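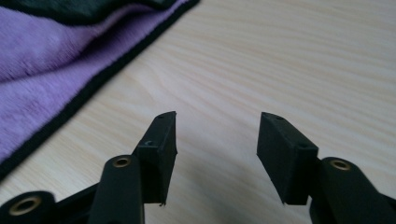
How do you bring a folding machine into a small laundry without turning everyone's day upside down?

Start with one kind of item, keep the hand table running beside it for at least a month, and let the people who fold now decide what the machine gets next.

We went through this at the Mirham laundry in April, and I've put down what we did in the order we did it, with a few things I would move around if I had it to do over. We handle more than 700 towels on a normal morning, for gyms and a couple of small hotels, so your own pace may be quite different and that's fine.

Step 1. Write down how folding goes today. Stand with each folder for a while and ask them to talk as they work. We learned that the thirds fold we had on the wall chart wasn't the fold anyone used for the Khaemba gym order (they like theirs in half, then half again, so they fit the lockers).

Step 2. Pick the plainest item. We chose the small cleaning cloths, all one size. Bath sheets can wait, and so can anything with a hood or a loop, believe me!

Step 3. Teach it slowly. The Skisolent folder wants 20 good folds of each item before it will run that item by itself. Set aside a quiet hour for this, lay the cloth flat with the edges squared up, and have your steadiest folder do the teaching. Count that as paid work time on the sheet, the same as any other hour.

Step 4. Agree on who can stop it. Our rule is that anyone on the floor can press stop, for any reason, and doesn't have to fill out a form afterward. In the first week it got pressed a lot. By the third week people mostly pressed it for crooked stacks.

Step 5. Talk about jobs before the machine is plugged in. I left this too long and there were some worried lunches. We kept the same hours for everybody, and two folders moved over to checking and mending, a job they had been asking for anyway. One person tried it and came back to the hand table, and the table is still there for her.

Step 6. Add the next item. We wait until a full batch of 155 goes through with no refolds, then go to the folders and ask what they're tired of. The answer last time was the Plistano pool towels, so those are being taught now, after the noon load comes out.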